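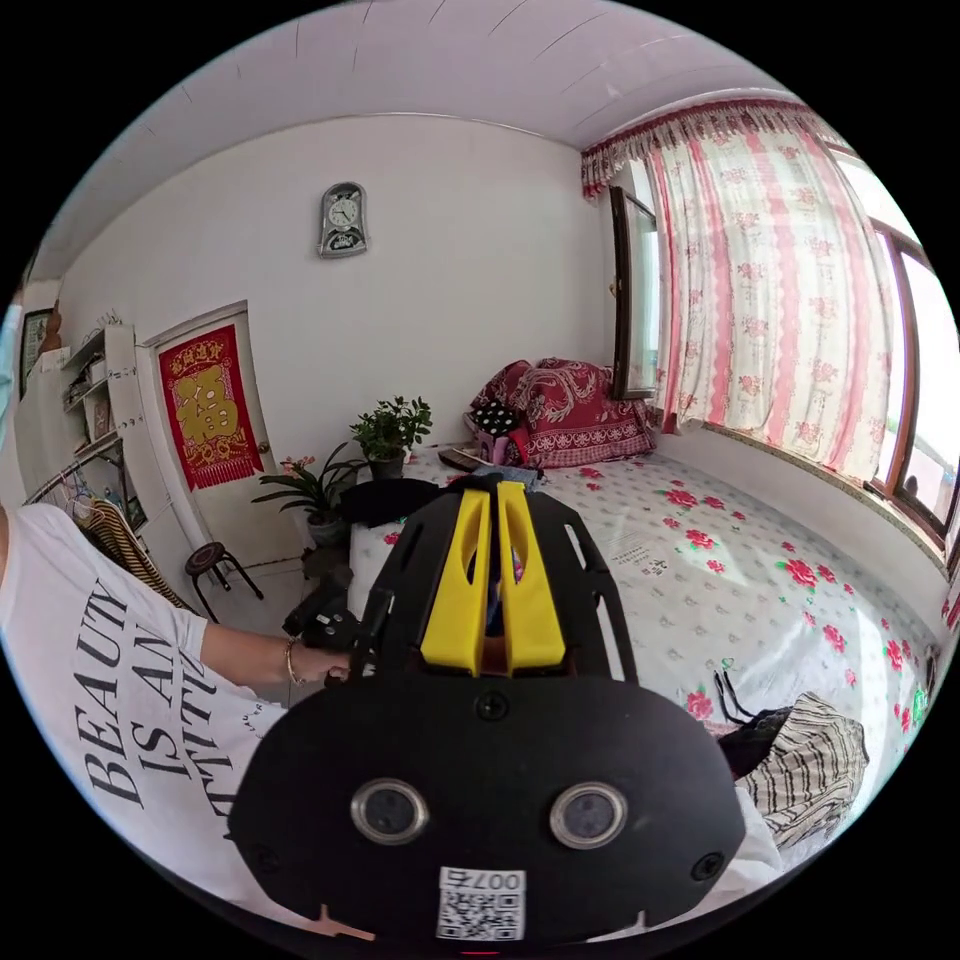

A bedroom with a bed.

Call for Participants: Sleep and the Shared Home

The Jakubowski Center for Household Studies invites adults living in Clustham and Uswood to take part in a study of sleep in shared housing. The study looks at how people who live with roommates, relatives, or tenants arrange their nights: when they go to bed, what wakes them, and how they settle questions of noise, light, and heating with the rest of the household.

Who may apply

Applicants must be 18 or older and must have lived at their current address for at least 3 months. The household must include 2 or more adults who sleep in separate rooms. Renters and owners are equally welcome. People who work regular night shifts are asked to apply to the Center's shift work study instead. Only one person per household may enroll.

What participation involves

Participants will keep a written sleep diary for 3 weeks, starting in March. The diary takes a few minutes each morning and may be completed on paper or online. Each participant will also attend 2 interviews, one before the diary period and one after it. Interviews last up to an hour and are held at the Center's office in Clustham or by telephone. Evening appointments are available until 8:00 p.m.

Participants will be asked to provide a simple floor plan of the home showing where each person sleeps. Measurements are not required.

Payment

Participants who complete the diary and both interviews will receive $140. Those who withdraw after the first interview will receive partial payment for the portion completed. Bus fare to the Clustham office will be refunded on presentation of a ticket.

Privacy

Names and addresses are stored separately from diaries and interview records. Published results will not identify any person or household. Participants may withdraw at any time without giving a reason.

How to apply

The study has places for some 86 participants. Application forms are available at the Center's front desk and at the Uswood public library. Completed forms should be returned to the front desk by the end of February. All applicants will receive a written reply.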